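Home | Forums | Members | Search | Log in

Vultness Community Forum > Events > Open day: desk-tidying demonstration
Last updated: 16th August

grillholm_desk
Members who attended are invited to record their observations. The task set was to pick up a computer mouse and place it on its pad. The program allowed 10 minutes.

a.cronin
I attended on behalf of Pitier. The hand-held gripper was shown first, and visitors were permitted to try it. My two pictures follow.
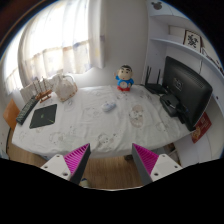
Mouse on the tablecloth, fingers open.
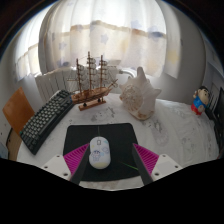
Re: Open day: desk-tidying demonstration

obriain_11
With respect, I do not consider this a fair test. A rounded mouse suits those ribbed fingers. The keyboard should have been included.

a.cronin
I disagree. The cloth was wrinkled and the mouse has a cable. Neither makes the task easy.

obriain_11
The cable is a reasonable point. I maintain my view on the keyboard.

grillholm_desk
Both comments have been forwarded to the organizers. The June handout will be reissued to members on request.

This site uses cookies. Accept | Settings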